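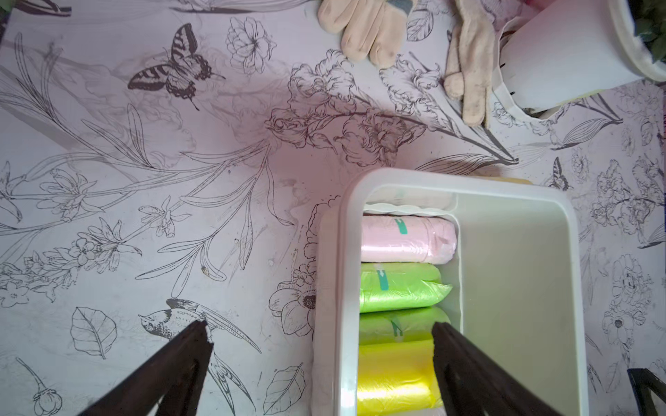 By Crescencio Benítez, club lead. December
Reading time: 3 minutes

About the Plesance Robotics Club

Plesance Robotics Club is a student club for two-arm manipulation. Members write and test the routines that let a pair of robot arms pick up, move and put down ordinary household goods. The club sits within the engineering department at Plesance and is open to students from the second year upwards. No earlier experience with robots is needed, but new members must pass the bench safety test before they may power an arm.

What we work on

The current project is called Jimis. Its task is tidying: small goods lie on a table or in a tub, and the two arms have to put them where they belong. Rolls of bin bags are the standard test item this year. They are cheap, they come in several colours, and the shiny wrapping is hard on vision software. A roll also turns when a finger touches it off-centre, so a grasp that is a few millimetres out will often push the item away.

Work gloves and a potted plant are used as secondary items. The gloves have no fixed shape. The plant is there to be avoided, and a run in which either arm touches it is marked as failed.

Patterned surfaces are used on purpose. An earlier project, Ferby, was trained on a plain grey table and did well there, then lost most of its accuracy when it was shown at an open evening on a flowered tablecloth. Since then every project has had to run on at least one printed table covering and one printed wall covering.

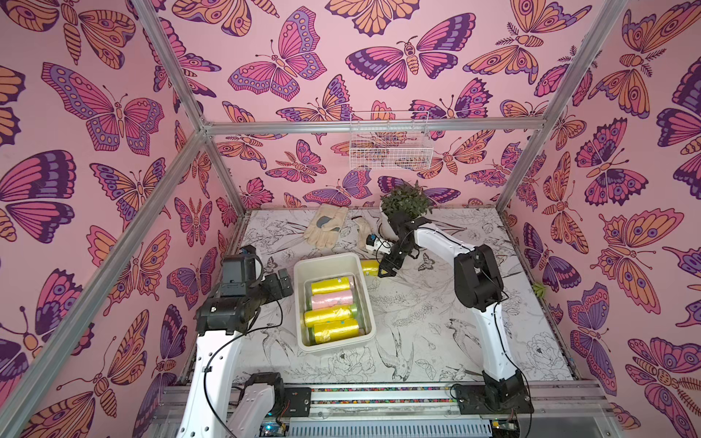 The Jimis cell, with both arms on the shared rail.

How a session runs

Members work in pairs. One drives the arms by hand controls and the other keeps the log, and they change over at the half-hour. Each attempt is called a run. A run is logged with the item, the start layout, the result and a short note. Runs that fail are kept, with the cause given where it is known.

The Jimis log now holds 1,934 runs, of which 1,202 have been checked by a second member. Only checked runs are used for training. A routine must complete 300 runs without a dropped item before it can be entered in a competition.

The main session is on Sunday from 10 am. The lab is also open on weekday evenings for members who have passed the safety test. Bench time is booked on the sheet by the door, in blocks of one hour.

Competition

The club enters the student manipulation contest in Toledo. Teams are limited to 6 members, and the layout of the goods is not released until the morning of the event. Last year our team finished fourth. Points were lost on hand-over between the two arms, and most of the work on Jimis this term has gone into that step – in particular the timing of the second gripper as the first one opens.

Joining

Applications are taken at the start of each term. Send a short note with your course, your year and the evenings you can attend. Members are expected to log at least two sessions a month. Tools and safety glasses are supplied; laptops are not.

Questions about bench time should go to the duty member in the lab, and all others to the club lead.

Last updated: December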